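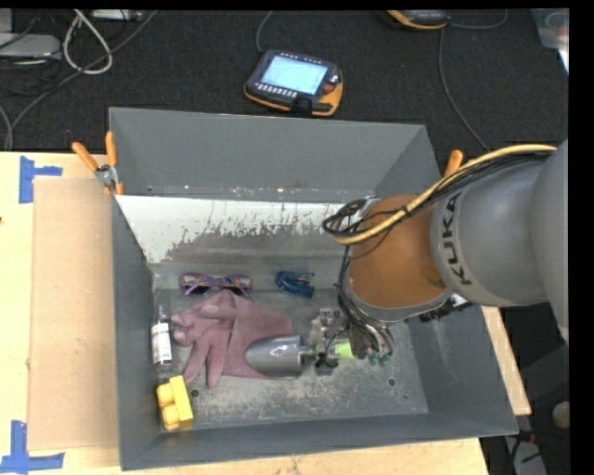

그림 4. 회색 상자 안의 모종삽 손잡이 쪽에 그리퍼를 내린 KUKA 팔. 삽날이 장갑 위에 겹쳐 있다.

로봇 응용 실습 강의 노트: 빈 피킹 성공률을 어떻게 읽을 것인가
담당: Blažena Vondráček
2018년 5월 22일

지난 시간에 Drulley 조가 발표한 숫자부터 다시 봅시다. 시도 1,441회, 성공률은 꽤 높았습니다. 저는 그 숫자를 그대로 믿지 않습니다. 조작했다는 말이 아니라 무엇을 성공으로 셌는지가 보고서에 없기 때문입니다.

1. 성공의 정의
물체가 바닥에서 떨어지면 성공입니까, 상자 밖으로 나와야 성공입니까? Danladi 조는 앞의 기준을, Akden 조는 뒤의 기준을 썼습니다. 두 조의 표를 나란히 놓고 순위를 매기는 것은 의미가 없습니다. 그런데 지난 학기 보고서 대부분이 그렇게 했습니다.

2. 물체 구성
그림 4의 상자에는 장갑, 선글라스, 파란 스테이플러, 노란 장난감 블록, 작은 병이 모종삽과 함께 있습니다. 블록은 면이 반듯하고 장갑은 쭈글쭈글합니다. 이런 물체들을 한데 묶어 평균을 내면 쉬운 물체가 어려운 물체를 가려 줍니다. 물체별 표를 반드시 따로 내세요. 장갑 항목이 빠진 보고서는 돌려보냅니다.

3. 겹침
삽날 밑에 장갑이 깔린 배치에서는 삽을 들 때 장갑이 딸려 올 수 있습니다. 이것을 성공으로 칠지, 이중 파지로 따로 적을지 실험 전에 정해야 합니다. 결과를 보고 나서 정한 기준은 기준으로 인정하지 않겠습니다.
물체가 서로 떨어져 있는 배치만 골라 시험하는 조도 있을 텐데, 그 경우 "정리되지 않은 상자"라는 제목은 쓰지 마세요.

4. 학습 데이터와 시험 데이터
학습에 약 600회를 썼다고 적은 조가 있습니다. 시험 때 같은 물체를 썼다면 일반화라는 단어는 지우는 편이 낫습니다. 처음 보는 물체 41회 시도가 저에게는 훨씬 흥미로운 자료입니다. 다만 41회로 소수점 아래까지 적는 것은 과합니다. 신뢰구간을 같이 쓰세요.

5. 사람이 손댄 횟수
정지 후 재시작, 물체 재배치, 상자를 고정한 클램프 조정까지 모두 기록합니다. Nondbridge 대회 영상에는 이런 장면이 잘 나오지 않습니다. 편집된 영상은 참고 자료로 인용해도 되지만 성능의 근거로는 받지 않습니다.

과제
자기 조의 10월 보고서를 꺼내 위 다섯 항목에 비추어 고쳐 쓰시오. 성공률이 내려가도 감점하지 않습니다. 정의 없이 올라간 성공률은 감점합니다. 원시 기록 파일을 함께 제출할 것.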